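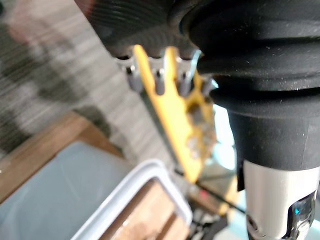 An open tub is a rigid plastic container without a fixed lid, used in homes, workshops and kitchens to hold small loose items. It differs from a bin mainly in depth, and from a tray in having walls high enough to keep the contents in when it is carried. White is a common color, and the walls may be thick, as on the white container seen here from above, which has a rounded rim. A rounded rim is easier on the fingers than a cut edge and adds stiffness at the point where a tub is usually gripped.

Manufacture
Most open tubs are injection molded in polypropylene or polyethylene. The walls are given a slight outward slope, called draft, so that the part releases from the mold. The same slope allows empty tubs to nest. If the draft is too small, nested tubs tend to lock together - a fault known in the trade as stack jam.

Sizing
There is no single standard. The Jallau series, first sold in Brelham, was made in 4 sizes, the smallest 133 mm across the rim. The later Redalico series had 6 sizes and a wall slope intended to prevent stack jam.

Care
Consolacion Maglaya's household guide advises washing tubs by hand in warm water with mild soap. Abrasive pads scratch the surface, and scratches hold dirt, which shows most on white plastic. Stained tubs are often moved to dry storage.

See also
Storage basket
Dishpan
Drawer organizer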